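July, 4:40 p.m.

Tea went over on the desk near the window at Geltmont this afternoon. Black, one sugar, so I treated it as a sugar spill and left the dry paper towel out of it. Paper takes up the volume and leaves a film, and the film is what people complain about two days later when their sleeves stick.

Kit as usual: one microfiber cloth, one spray bottle of the blue cleaner, one tray. The cloth is the pink one with the dark edge. It is meant for desktops only and I would like it to stay that way. I shook it out to full size before folding, to look for grit. Grit under a damp cloth will dull white laminate faster than any cleaner. 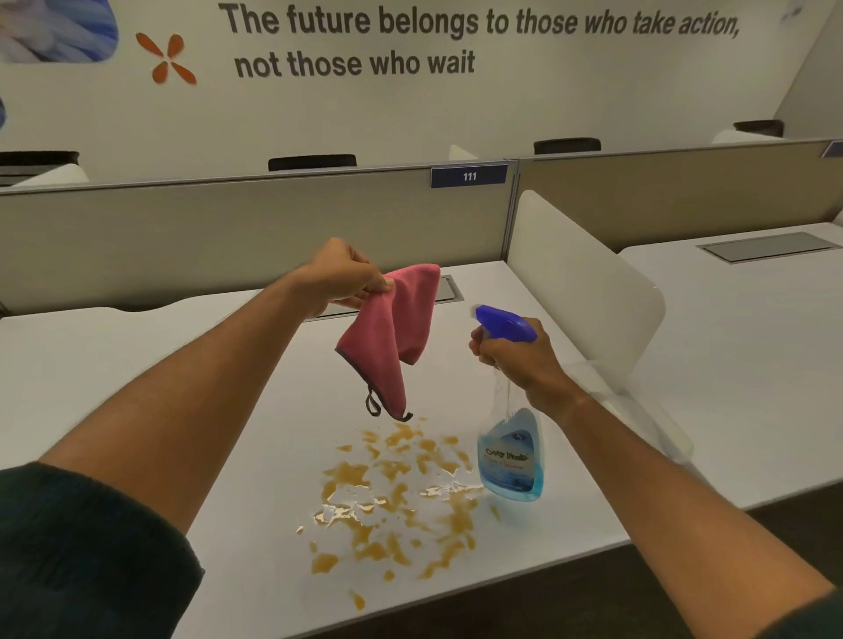

Does the cleaner go on the cloth or on the desk? On the desk for sugar, a light pass over the whole patch, and on the cloth for anything near a socket or a keyboard.

Folding matters more than pressure. Fold to a pad that fits under the hand, work from the outer drops toward the center, turn to a clean face as soon as the cloth starts to drag. Going at the middle first only makes the patch wider. I kept the other hand flat on the desk for balance and took short strokes. Long strokes carry liquid to the cable grommet, and the lid on that model is not sealed. Charbonneau's fitting sheet calls it "splash tolerant," a term I have never seen defined.
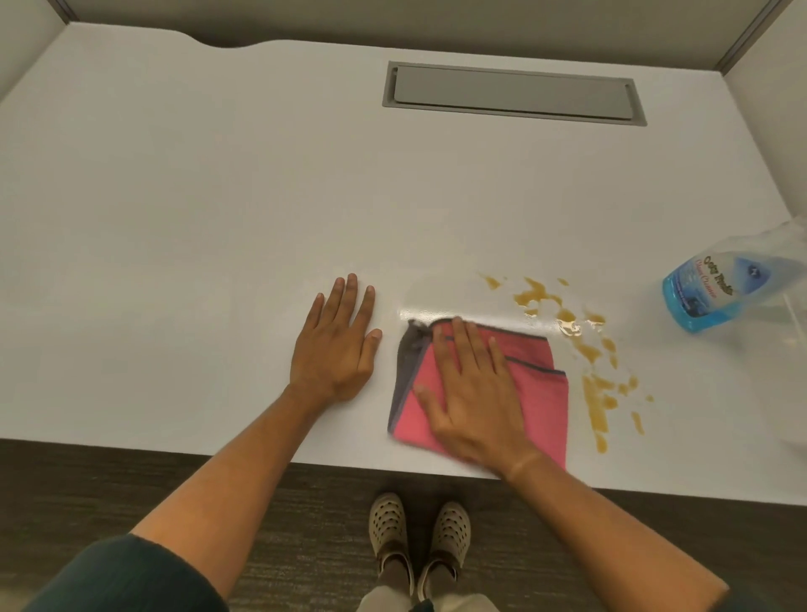 Audrey-Anne Bélanger thinks the first wipe should be plain water, then cleaner, and that going straight to the spray wastes product. She may have a point. Her method uses two cloths, though, and I had one. I have written it down to try on the next coffee spill, same fold, same number of passes.

I checked consumption against the log while I was at it. We get almost 200 desk wipes out of a bottle if the trigger is used properly, two pulls per desk. Gordon Vachon put the cleaning cupboard order at 50 cloths for the half year, which seems high if they are washed without softener. Softener clogs the fibers. I told him so in June and will tell him again.

Put the kit back in order at the end — bottle upright by the corner, cloth folded into the clear tray.

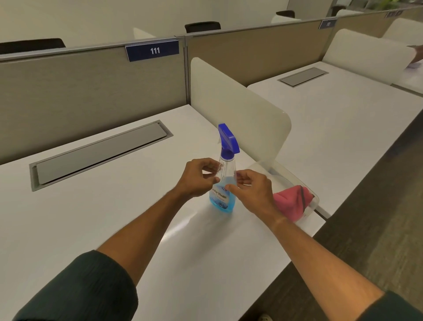
The tray needs a rinse once a week, or the cloth picks up whatever dried in it. Tomorrow: look at the desk in low morning light from the side, check for streaks, and ask Flutiveo whether the grommet lids come with a gasket.

Recent entries
Washing microfiber at 40 or 60
Clonthorpe chairs, loose casters again
Label glue on white laminate
Descaling the kitchen kettle
Whiteboard ghosting, second attempt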